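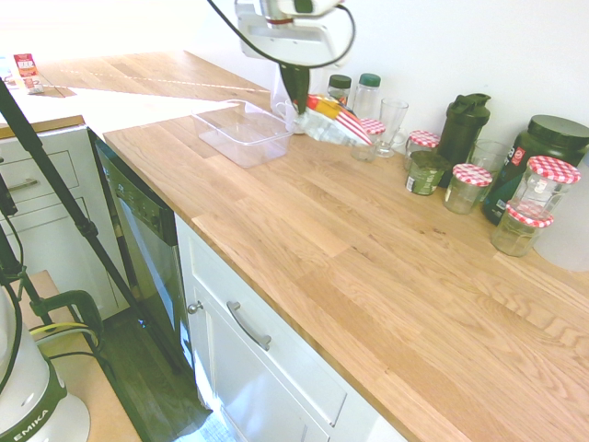
Núm. 11

BANCO DE PRUEBAS
Tapas al vacío Prata 2000, de Stidevberg: mucho silbido y poca novedad

Texto: Dexter Tiongson
5 de diciembre de 2018

La caja promete que los alimentos duran "hasta cinco veces más". Más que qué, no lo dice. Le he dado la vuelta, he leído el folleto en los cuatro idiomas que entiendo a medias y he mirado la página del fabricante, donde la frase se repite con una hoja verde al lado. Ninguna tabla, ninguna temperatura, ningún alimento concreto. Empiezo por ahí porque casi todo lo que se vende para conservar comida en casa descansa sobre una frase parecida, y llevo bastantes años comprando estas cosas como para tenerle manía a la frase.

El Prata 2000 es un juego de tapas de silicona con válvula y una bomba de mano. Se coloca la tapa sobre el tarro o el recipiente que uno ya tiene, se apoya la bomba en la válvula, se tira del émbolo unas cuantas veces y el aire sale. Son 11 piezas contando la bomba, un cepillito para limpiar las válvulas y una rueda de fechas que se gira con el dedo. La rueda de fechas cuenta como pieza. El cepillito también.

Lo que me interesaba era una cosa muy poco glamurosa: las galletas saladas, los frutos secos y el café molido, que en mi cocina, con la ventana al patio y la olla puesta medio invierno, se vienen abajo enseguida. El resto (la ensalada de la semana, el medio aguacate, todas esas fotos de fresas) lo he probado por obligación.

El montaje

Las tapas vienen en tres diámetros. El folleto habla de "compatibilidad universal", y al párrafo siguiente pide bordes lisos, redondos, sin rosca marcada y sin pico. O sea, quedan fuera los tarros de conserva de toda la vida, los rectangulares y cualquier jarra. En mi armario eso dejaba dos cuencos, un vaso ancho y los tarros de una cristalería que compramos en Fadmont cuando liquidaban. Con los tarros de rosca lo intenté igualmente. La tapa se agarra, hace un ruido esperanzador y a la mañana siguiente se levanta con una uña.

Quien compre esto debería medir antes sus recipientes, y el fabricante debería poner los diámetros en el exterior de la caja. Están dentro, en la página seis del folleto, en una letra que tuve que leer bajo el extractor.

La bomba

Es lo mejor del conjunto y lo digo sin reservas. Émbolo suave, agarre cómodo, se desmonta en dos y se seca bien. Al tirar se nota cuándo ya no queda recorrido. La silicona se hunde en el centro y ese hundimiento sirve de indicador: si por la noche la tapa está cóncava y por la mañana plana, ha entrado aire. Me parece más fiable que los botoncitos de color de otras marcas, que en cuanto cogen grasa se quedan pegados en la posición que más favorece al vendedor.

El silbido al abrir da mucho gusto. Sospecho que vende más tapas que cualquier otra característica. Ojo, un silbido indica que había diferencia de presión en ese momento, y de ahí a que la almendra esté más crujiente hay un trecho que el oído recorre con demasiada alegría.

Las pruebas

Hice lo que puede hacer una persona en su casa, que no es un laboratorio. Partí el mismo paquete de cada cosa en tres: una parte con tapa Prata y vacío, otra en un tarro corriente de rosca bien cerrado, y la tercera en su propia bolsa, doblada y con una pinza de tender. Todo en la misma balda. Pedí a mi mujer y a mi cuñado que probaran sin saber qué venía de dónde. Mi cuñado fuma, conviene tenerlo presente.

Galletas saladas. La bolsa con pinza perdió, como era de esperar, y perdió pronto. Entre la tapa de vacío y el tarro de rosca nadie acertó a distinguir. Repetimos en otra semana, de lluvia, y pasó lo mismo. La humedad es el enemigo de la galleta y una rosca decente ya la deja fuera.

Almendra tostada. Aquí sí esperaba algo, porque lo que se enrancia es la grasa y a la grasa el oxígeno le sienta mal. Mi mujer prefirió la del vacío las dos veces. Mi cuñado eligió una vez cada una. Yo, que sabía cuál era cuál, preferí la del vacío, de modo que mi voto no vale. Lo dejo en indicio a favor.

Café molido. Durante los primeros días, sin diferencias. Luego me pareció que el del vacío olía más al abrir, y en la taza ya no estaba tan seguro. Hay además un problema práctico: si se llena demasiado el recipiente, la bomba arrastra polvo hacia la válvula y la válvula deja de cerrar. El cepillito, que me había hecho reír, se ganó el sueldo. El folleto recomienda dejar dos dedos libres. Con harina serían tres.

Medio aguacate. Se puso marrón. Más despacio en la superficie, es verdad, pero se puso marrón, y el plato con film bien pegado a la carne le ganó con claridad.

Ensalada cortada. Aguantó bien en el cuenco con vacío. También en el mismo cuenco con un plato encima y un papel de cocina dentro, truco que me enseñó mi madre y que no tiene página web.

Una advertencia que el folleto trae en letra pequeña y que yo pondría en la tapa: sacar el aire no sustituye a la nevera. Hay bacterias a las que la falta de oxígeno les viene estupendamente, y las fotos de la caja, con guisos cerrados sobre una mesa preciosa y sin un frigorífico a la vista, me parecen una imprudencia.

El día a día

En agosto estrené el juego y lo usaba para todo. Ahora lo uso para la almendra. Entre medias ocurrió lo de siempre con estos inventos, que exigen un gesto más. Cada vez que alguien coge un puñado hay que volver a bombear, y en una casa con adolescentes nadie bombea. Encontré las tapas simplemente apoyadas, muy dignas, planas como una moneda. En esas condiciones cierran peor que la rosca más barata, porque sin vacío no hay nada que las sujete.

La silicona coge olor. La que tapó cebolla sigue siendo la tapa de la cebolla después de varios lavados, bicarbonato incluido. Van al lavavajillas, bandeja de arriba, y salen bien, aunque las válvulas hay que sacarlas y son del tamaño perfecto para acabar en el filtro. Una ya ha estado allí. Los recambios se piden a la sede de Paltthorpe y los gastos de envío cuestan más que la válvula.

Lo de las opiniones

La tienda donde compré el mío enseñaba 1661 valoraciones, casi todas de cinco estrellas. Leí unas cuantas páginas. Abundan las escritas el mismo día de la entrega ("llegó muy rápido, tiene buena pinta"), que informan sobre el mensajero. Las que vuelven al cabo de unos meses son pocas y se parecen más a la mía: contentos con la bomba, cansados de la válvula. Pregunté a Stidevberg por escrito de dónde salía lo de las cinco veces. Me contestaron con amabilidad que se trata de "pruebas internas con distintos alimentos" y me ofrecieron un descuento en el segundo juego. Volví a preguntar qué alimentos. A eso no han contestado.

Para quién puede valer

Si compra frutos secos a granel, en cantidad, y los va abriendo de tarde en tarde, tiene sentido. Si además sus recipientes son redondos y de borde liso, mejor todavía. Me gustaría que se vendiera la bomba con dos tapas medianas y sin rueda de fechas, a mitad de precio, y entonces este artículo sería más corto y más simpático.

Si lo que le preocupa es la bolsa de aperitivo empezada, vacíela en un tarro con buena rosca, de esos que está a punto de tirar al contenedor de vidrio. Lávelo, séquelo del todo (la gota que queda en el fondo hace más daño que el aire) y apriete.

A favor: la bomba, el indicador por hundimiento, la limpieza.
En contra: la promesa de la caja, los diámetros escondidos, válvulas fáciles de perder, olor persistente, recambios caros.
Nota: cinco sobre diez.

El juego lo pagué yo. La válvula de repuesto también.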